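Kitchen > Cabinet Hardware > Pulls & Handles

Hillar Long Bar Pull, brushed steel

The Hillar is a straight bar pull for tall doors and wide drawers. It is sold singly, with two machine screws and a paper drilling template. Solid steel bar, no plastic end caps.
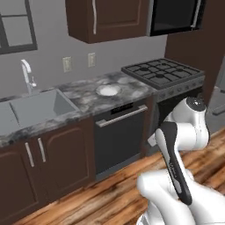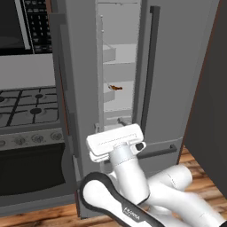
Rendered kitchen views with long vertical handles.

Length: 700 mm overall
Hole spacing: 627 mm, center to center
Clearance behind bar: 35 mm
Weight limit per drawer: see the Naidu runner chart
Finish: brushed, clear sealed

Use the template. Tape it to the door, check it with a level, and mark both holes before drilling. The screws supplied fit doors up to 6 mm thinner than our old Ivura range, so measure first if you are replacing Ivura pulls. Longer screws are sold separately and come in the same thread.

Wipe with a damp cloth and dry along the grain. Do not use bleach or steel wool.

The Hillar was drawn by Sólveig Ingvarsson and replaces the Hikavura pull, which we stopped making in December. The hole spacing is the same, so it will go straight onto doors drilled for Hikavura. The matching knob is listed under Small Hardware.

For trade orders or a finish sample, write to Bhavana Kandasamy at the sales desk. Samples are free, one per address. Unused pulls can be returned if the screws are still in the bag.

Page updated 2023-05-25

We use cookies to remember your cart and count visits. Accept | Manage settings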